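We use cookies to keep this site working. By continuing to read, you accept our cookie policy.

Keeping Snack Bars in a Lidded Box

February 22, 2026
By the Hastau Home Desk
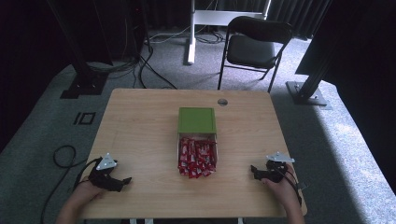
Red-wrapped snack bars in an open storage box with a green lid section.

Snack bars come in cartons that fall apart after the third or fourth hand has been in them. The flaps tear, the carton gets shoved sideways to make room for cereal, and the last few bars end up at the back of the shelf until spring. A plain box with a lid fixes most of this.

Choosing the box

Measure the shelf first, including the height. You need enough room above the box to open the lid without pulling the whole thing out. If the shelf is too low for that, plan on a box you can slide forward with one hand, and leave a little slack on both sides.

Clear or milky sides are worth having. You can tell when you are running low without opening anything. A solid box looks neater on an open shelf but needs a label, and the label needs to be kept up to date.

We have used boxes from Stikum and Vornier in the pantry. The Vornier lid closes tighter. The Stikum is easier to wash by hand – the corners are rounder and crumbs don't stay in them.

Filling it

Wipe the box out and let it dry completely. Take the bars out of the carton and look each one over for split seams. A bar with a torn wrapper should be eaten that day or thrown out.

Tipping the bars in at angles gets a lot of them into a small box, and it takes no time. The drawback is that old and new get mixed. If you buy more than one carton at a time, stand the bars on their short ends in rows, like file cards, and put the new ones behind the old ones.

Stop filling at the rim if you want the lid to close. Bars that stick up get bent when it is pressed down, and chocolate coatings crack.

Dates and labels

Most wrappers carry a date, but it is often printed over the seam and hard to find. Cut the date panel off the carton and drop it in the box, printed side against the wall. Do the same with the ingredients panel if anyone in the house has an allergy. A strip of masking tape on the lid also works and peels off cleanly if you change it every few months.

Don't mix nut bars and nut-free bars in one box, even wrapped. Use two boxes with different lids.

Where to put it

Keep the box away from the stove, the dishwasher vent and any window that gets afternoon sun. In August, coated bars can soften even in a closed cupboard, so move them to the lowest shelf or the basement. A refrigerator is fine for a week or two – let the bars warm up before unwrapping them.

For a household with kids, a low shelf saves a lot of asking. Put out 10 bars on Sunday and keep the rest of the carton somewhere higher.

Cleaning

Wash the box each time it is empty. Warm water and dish soap are enough. For a sticky patch, lay a wet cloth over it for 10 minutes and it will wipe off. Avoid scouring pads on clear plastic, as the scratches hold dirt and turn the sides cloudy.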